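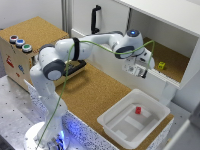 Yara Chamoun wrote in to ask whether an arm that can put the shopping away is worth having yet, or whether she should spend the money on deeper drawers. Her brother-in-law has seen the Prelcombe demo kitchen and hasn't stopped talking about it. She has a bad shoulder, a lot of upper cabinets and, she says, no patience for gadgets that need more looking after than the dog.

Short reply: deeper drawers, Yara. Longer reply follows, with some tips that will help whether or not you ever sign anything.

Prelcombe sells its Kitchen Reach service as a package. They survey your room, bolt an arm down beside the counter, and set it up to move things between shelf, drawer and bin. The quote I was given came to $4,000 for the survey and fitting, then $70 a month for support. The arm itself is leased on top of that, and the lease price wasn't on the sheet. Ask for it in writing before they come to measure. I asked twice and got a brochure.

What to check before anyone visits

Measure the reach, from where the base would sit to the back corner of your deepest shelf. The salesman will talk about the front of the shelf. Your cereal lives at the back.

Look at what's on the counter now. Toaster, knife block, fruit bowl, mail. Every one of those is in the way, and the survey assumes a clear run.

Open all your doors at once and see which ones hit each other. You'd be surprised how many kitchens fail this with no machine in them.

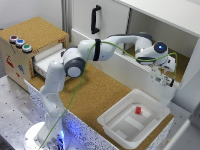

Then there's the cable. Whatever arm you end up with will have one, and in a kitchen a loose cable is a thing that gets splashed, snagged and wiped around. Ask how it is held, where it comes down and who moves it when you want to clean. A strap is fine. A strap you can undo with wet hands is better. Don't accept "our technician will tidy that up," because in Dustham the wait for a technician was most of February.

Surfaces

Prelcombe likes cork, and I'll give them that one. It's quiet, it has some grip and a dropped cup has a chance. But it needs care:

Wipe spills right away with a cloth that's been wrung out hard.
Skip the scouring pad and anything with bleach.
Seal it before you use it, and do the cut edges twice.
Put a trivet under hot pans, always.
Keep raw meat off it. Use a board you can scrub.

If you're lining shelves with it yourself, cut the sheet a hair small and leave it flat overnight before you glue. Grewal sells a roll that I've used in two cupboards and it has behaved. The peel-and-stick kind from Pornmont came up at the corners by summer. 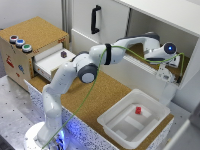

Shelves, drawers and bins are where I'd spend the money first, and the sales pitch skips right past them. A shelf at chest height beats one over your head, with or without help. A drawer you can see into from above beats both. The demo setup sort of makes my point for me: the arm goes into an open compartment, the drawer is already pulled partly out, and the thing in the bin is one small red cube. I'd like to see it with a bag of flour that somebody folded over and didn't clip. Ask for that. Bring your own flour if you have to, and a jar with a greasy lid, and watch how long they spend changing the subject.

For bins, pick ones with a raised lip you can hook your fingers under, and don't fill them past it. Light-colored plastic shows dirt sooner, so it gets washed. Keep one kind of thing in each – packets in one, snack bars in another – and the whole family will find things faster. If you have a sore shoulder, keep anything heavy in the drawer between your hip and your ribs.
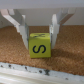
Gripping a lettered cube on a cork-like surface.

Try the two-finger test at home. Using only thumb and forefinger, move ten things from your pantry to the counter. Whatever slips, sags or tips is a job you'd still be doing yourself. In my pantry that was the rice, the big olive oil, anything in a soft bag and the eggs, which I didn't attempt.

What I'd do with the money

I priced new base drawers for a kitchen the size of Yara's and got $2,771 fitted, soft close included. Pull-down racks for the two uppers she uses most were another $300. No monthly charge, and if one sticks you can fix it with a screwdriver and a bit of candle wax on the runner.

If you still want the Prelcombe visit, the survey fee is supposed to come off the fitting cost. Get them to write that on the quote too, and ask what happens to the holes in your counter when the lease ends.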